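The Winter Bus to Fletska
A short story
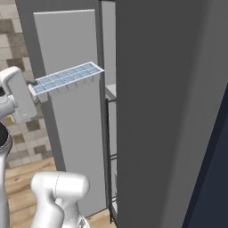 1. The ticket

The bus from Haworth to Fletska left at five in the morning, and my mother had packed me bread for two days although the road takes only nine hours. I was nineteen years old. In my coat I had 400 in paper money, sewn into the lining by my aunt, and a letter from the dairy in Gidside which said that I could begin work on Monday if I was healthy.

I was not sure if I was healthy. I coughed all that winter.

The driver looked at my ticket for a long time. He said it was a ticket for Likia.

"Likia is on the way," I said.

"Likia is on the way for three hours," he said. "After this you have no ticket."

Behind me people were stamping their feet in the snow. I told him that I would pay the rest when we arrived at Likia. He gave the ticket back and I went to sit at the window, where the heating pipe was under the seat and burned my ankles.

2. The woman with the clock

In the second village an old woman sat down next to me. She carried a wall clock in her arms, wrapped in a child's blanket, and it was still going. I could hear it when the bus stopped.

She asked me where I was traveling and I said to Gidside, to the dairy. She said that her husband had worked there before the new road, and that the milk from Gidside was always too thin. Then she asked if I was married. When I said no, she looked at my hands and nodded, as if I had answered something else.

"I am taking this to my sister," she said. "We have not talked for 61 weeks. She thinks I stole it."

"And did you?"

"Of course. It hung on her wall and it was mine."

I gave her some of my bread. She ate it slowly, only the soft part, and put the crust in her pocket. Outside the fields were the same color as the sky, and only the fence posts showed where one ended. I think I slept. In my sleep I heard the clock and believed I was at home in the kitchen, and that it was time to bring in the wood.

3. Likia

At Likia the driver turned off the motor and came down the aisle to me. I had forgotten about the lining. The stitches of my aunt were so small and strong that I could not open them with my fingers, and I became red and hot while everybody waited. A man in the last row called that we would all freeze.

The old woman gave me the clock to hold. It was heavier than I expected. She took a pair of nail scissors from her bag, bent over my coat and cut five stitches – not one more. She pulled out one bill, gave it to the driver and told him to bring the change to me and not to put it in his own pocket.

Then she took the clock again and stood up. Her sister lived here, she said, behind the church.

I wanted to help her with the step, but she was already down. She stood in the snow with the blanket against her chest and listened to see if it was still going. I saw her lips move. She was counting, or perhaps she was practicing what she would say.

The driver started the motor. He laid my change on the empty seat next to me, coin by coin, and I left it there until Fletska, where I had to change for Gidside.

In March my aunt wrote to ask if her stitches had held. I answered that they were very good stitches. The hole was still there. I kept my gloves in it.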